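Tredholm Robotics Laboratory
11 April 2020

1/5 The Laboratory has today released the first results of the Olach study, led by Visitación Pacheco and Sibel Tuncer. The study asks whether a two-armed robot learns household tasks better when the surroundings are busy and patterned.

2/5 Method
A person guides both arms through each task, and the movements are recorded. Patterned walls and table coverings are changed between sets. In total, 732 recordings were made, of which 396 used patterned surroundings.
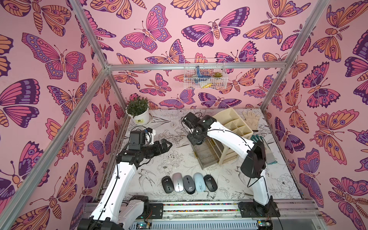 3/5 Result
The policy trained on both kinds of surroundings completed more drawer and sorting tasks on unfamiliar backgrounds than the one trained on plain walls alone. The gain was largest for small objects – computer mice among them.

4/5 Limits
All recordings come from one workspace. Gloves and other soft items remain difficult, and nine trials were left out after a cable fault.

5/5 The full report is open for comment until July. Questions on the method should be sent to Sibel Tuncer.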